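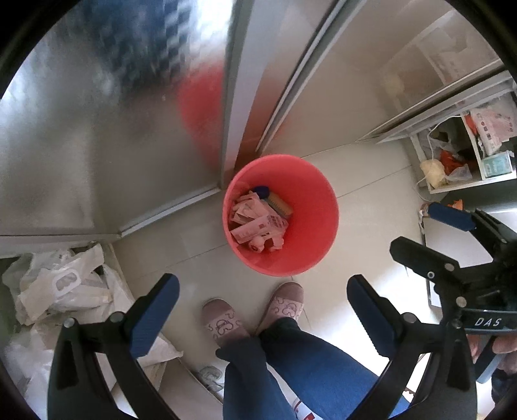 手持ちグリッパーの整備について聞く

プルコヴラ(Prukovura)の整備担当者に、家庭内作業の記録に使う手持ちグリッパーの手入れについて聞いた。担当者は左右一組の組み付けから、戻ってきた機材の点検、部品の交換までを受け持っている。取材はマシレラの作業場で、返却品の点検をしてもらいながら進めた。

シェア 14 コメント 11

最初に触るのは指

箱から出した機材は、まず電源を入れずに机に置く。「先にレバーを引いて、指がどう閉じるかを見ます。左右の指が同じ速さで寄ってくるか、途中で引っかからないか。電源はその後です」

引っかかりの原因で多いのは、指の付け根にある回転軸の汚れだという。台所で使えば粉や油が入り、床のごみを拾えば糸くずや髪の毛が巻きつく。担当者は細い筆で軸のまわりを払い、取れないものはピンセットで引き出す。エアで吹くことはしない。「奥に押し込んでしまうことがあるので、うちでは禁止にしています。前に一度やって、結局全部ばらしました」

ボルトの締め具合は手で確かめる。締めすぎると指の戻りが遅くなり、緩いと先端が横に振れる。「締めてから300回開閉して、もう一度見ます。それで緩んでいなければ出します。回数は機械で数えています。昔は自分で数えていましたけど、途中で電話が来ると分からなくなるので」

パッドは消耗品

指の内側に付いているパッドは、表面がつるつるになったら替える。交換の目安は開閉600回としているが、使う場所でかなり変わるそうだ。居間の片付けではほとんど減らず、流しまわりの作業では早い。洗剤が付いたまま乾くと表面が硬くなり、軽いものが滑る。

パッドは必ず左右同時に替える。片方だけ新しいと、つかんだものが古いほうへ逃げる。貼る前に古い糊をアルコールで拭き、乾いてから下の端を合わせて貼る。「上から合わせると先端に段ができます。先端でつまむ作業が多いので、そこに段があると使う人がすぐ気付きます」

確認に使う品物は決まっている。プラスチックのスプーン、調味料の小袋、たたんだ布。重いものは試さないのかと聞くと、「重いもののほうが楽です。薄くて軽いものがつかめれば、だいたい大丈夫です」という答えだった。小袋は端をはさんで持ち上げ、そのまま手首を返す。ここで袋が回ればパッドの当たりがずれている。スプーンは柄ではなく先の丸い部分で試す。曲面なので、二枚のパッドが平行になっていないと逃げる。

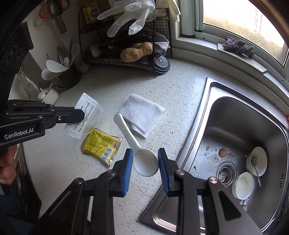
カメラのレンズと向き

グリッパーに付けたカメラは、指先が両方とも写る向きに合わせる。二本の指のあいだに目標物が入らないと、後で作業の記録として使いにくい。向きの調整には、同社がダルコラ(Darkora)と呼んでいる格子柄の板を使う。板を机に固定し、グリッパーを台に載せ、格子の中心と指先の中間が重なるまで取り付け部を少しずつ回す。

レンズは乾いた布で拭かない。先にブロワーでほこりを飛ばし、油が付いていればクリーナーを含ませた紙で中心から外へ拭く。広角のレンズは縁の汚れを見落としやすいという。「真ん中は皆さんきれいにして返してくれます。縁に指紋が残っているんです」

持ち手にも跡が残る。親指の当たる位置に手あかがたまるので、中性洗剤を薄めた布で拭いてから乾拭きする。レバーの隙間に水分を入れないよう、布は固く絞る。

借りる側にしてほしいこと

返却の前に頼んでいることを尋ねると、担当者は少し考えてから、食べものをつかんだ日はその日のうちにパッドを拭いてほしいと答えた。ソースや砂糖は、乾くと溝から取れなくなる。

もう一つは置き方だった。「指を下にして立てて置く人がいます。先端に重さがかかって、軸が少しずつ曲がります。横に寝かせてください。流しの縁に引っかけるのもやめてほしいです」

指が閉じきらなくなったときは、無理に握り込まず、使うのを止めて連絡してもらう。握り続けてレバーの根元を割った例が8月にあり、そのときは部品が届くまで11日かかった。今は根元の部品を作業場の棚に置いている。

貸し出しの記録はウィンデオ(Windeo)という社内の表で管理している。機材ごとにパッドの交換日と開閉の回数、気になった点を書く欄がある。この日点検していた一組の欄には「右、戻り少し重い」と書かれていた。担当者は右のボルトをわずかに緩め、レバーを何度か引いてから、また締め直していた。

(2019年12月24日)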